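The Laundry Shift
A small company rents out a two-armed robot for washing rooms. Is it worth the monthly bill?

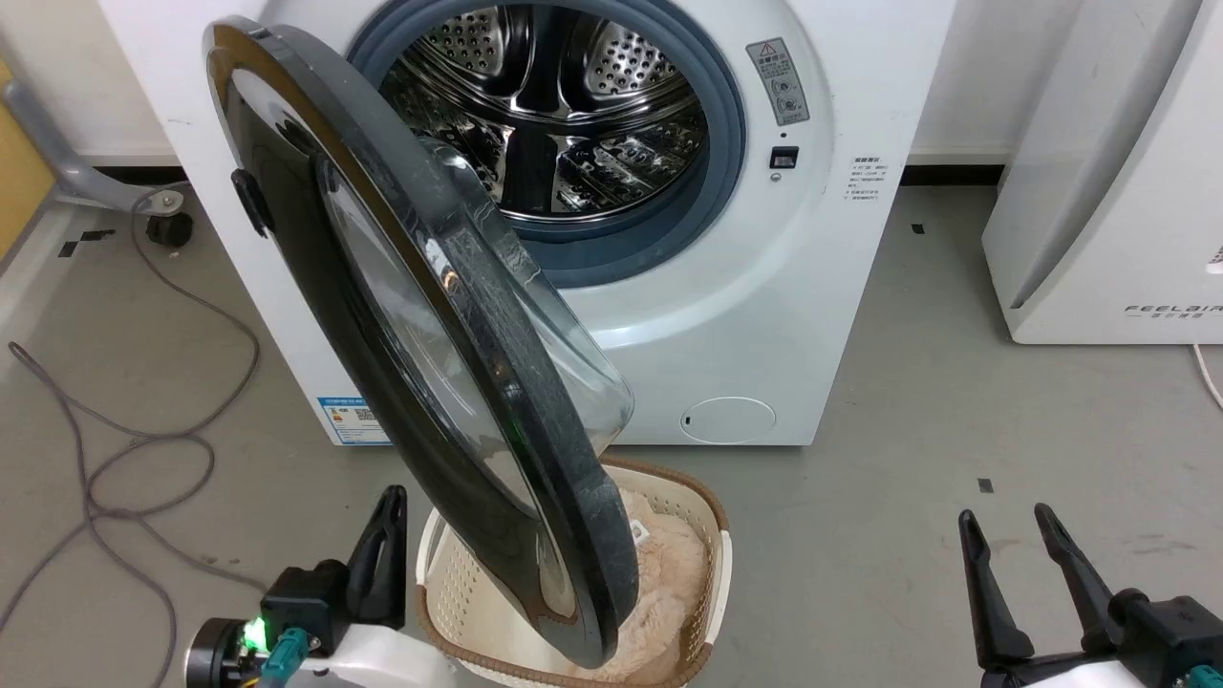
Grinbridge does not sell its laundry robot. It rents it, by the month, to small hotels, care homes and student houses, and the first thing a customer receives is a form with questions about the washing room. How wide is the passage, where is the power socket, which way does the door of the washer open. I thought the form was too long until I spent two mornings with the service, which is called Graltora, and understood how much depends on such small facts. A front-loading machine with its round door wide open takes a lot of space from the arms. If the basket stands directly in front of the machine, as it does during loading, the door hangs over a part of it, and the gripper must find a way between the glass and the rim to reach the textile inside. A person does this with a turn of the wrist. For a robot it is a question of planning, and planning is what Grinbridge asks its customers to pay for.

The company has 40 employees and one product. The arms and the grippers are bought from outside suppliers. The software, named Imisura, is made in house, and it decides where to take hold of a cloth, how high to lift it and when to let it go. Asmaa Salem leads the team that teaches it new rooms.

"Customers ask me first about folding," she told me. "I ask them to wait with folding. Loading is already difficult. A towel has no fixed shape, and when you pick it up one time it is a different towel."

Her team begins each installation with a practice period. An operator guides the two arms from a distance through the whole job: open the door, take the pieces from the basket, put them in the drum, push back what hangs over the rubber seal, close the door. For one new washer the team records 300 of these runs before the robot is permitted to work alone. The customer can keep using the room in the hours between.

The seal is where I saw the most trouble. A corner of a pillowcase likes to stay on it, and if the door is closed at that moment, the corner gets caught. Imisura checks the opening before it closes the door, and in my two mornings it stopped several times to push a piece deeper. It does this slowly. The fingers go in, press, come back, and then there is a pause which feels long when you are standing beside it with a coffee. A full load took the robot nearly 60 minutes on my first visit, and a worker in the same building told me she needs three. She was not worried about her job. She was worried that she would have to wait for the machine.

Salem does not dispute the number. Her answer is that the robot is meant for the night, when the washing room is closed and speed is less important. A house which puts out its baskets at ten in the evening can find them washed in the morning, provided that there are not too many of them. For a guest house with one washer I find this argument good. For a hotel with full occupancy in August I find it weak, and Grinbridge itself does not advertise to large hotels at present.

The price is $3979 per month. It includes the practice period, repairs and the updates of Imisura, and it does not include detergent dosing, so the customer must have a washer which doses by itself or a person who fills the drawer. The contract is for one year. If the customer buys a different washer during this year, the practice has to be repeated, and the second time it is billed separately. I would read this paragraph of the contract twice, especially if the present washer is old.

There is a competitor. Nikzad offers a closed cabinet with a fixed opening at the top, into which the staff throw the laundry, and a belt brings it to the drum. It is faster and it needs much less training. It also requires that you take their washer, and that you have the space for a cabinet as large as a wardrobe. The managers I spoke with who had compared the two services all mentioned this first. They have washers they like, in rooms that were built for something else, and they do not want to change the plumbing.

Some things about Graltora I liked more than I expected. It is quiet. The screen messages are written in normal language, for example "The door did not close, please look at the seal," and not in codes. When a sock fell on the floor on the second morning, the system reported it and continued with the rest of the basket, which I think is the correct decision. It did not try to pick the sock up. Salem says this is planned for a later update, and she did not want to give me a month.

Delicate fabrics are excluded for now, as well as anything with long straps. Unloading wet laundry is offered only as a trial, at no additional cost, and in the building I visited the staff had switched it off and were doing it by hand.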